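Kitchen workshop notebook, Trollholm
9th October

Third round of the dried peel trial and I'm thrilled with it! Batch 12 went into the jars this morning and the smell is wonderful, much deeper than anything we managed in July. Bello was right about the slower drying, so I owe him a coffee.

Oranges first, apples after, same as last time. Faustine wants the peels cut thinner (she's comparing with her Lotau notes) and I'm happy to try it.
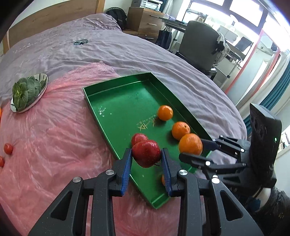
FRUIT NOTES

Red apples and oranges again. The apple rings took 3 hours longer than the peel and still came out leathery in the middle, which I like for eating and Valentin hates for grinding. Orange peel at 44 degrees kept its color beautifully, and it snapped cleanly when I bent it. Pith left on one tray by mistake: bitter, but lovely in black tea. Must repeat on purpose!

Jars: old lids are leaking, new ones from Irport fit well. Label the lid as well as the side, Killian.

To do:

1. Grind half of batch 12, leave the rest whole. Dorian has the good grinder, ask before noon.

2. Weigh out fruit for the next batch and write the weight down before peeling (I forgot, again).

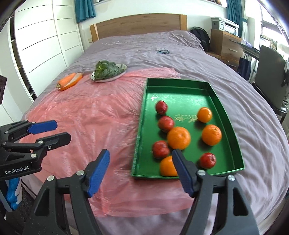 3. Tea test with the bitter peel, 26 grams to the big pot. Try it with and without honey, and save me a cup.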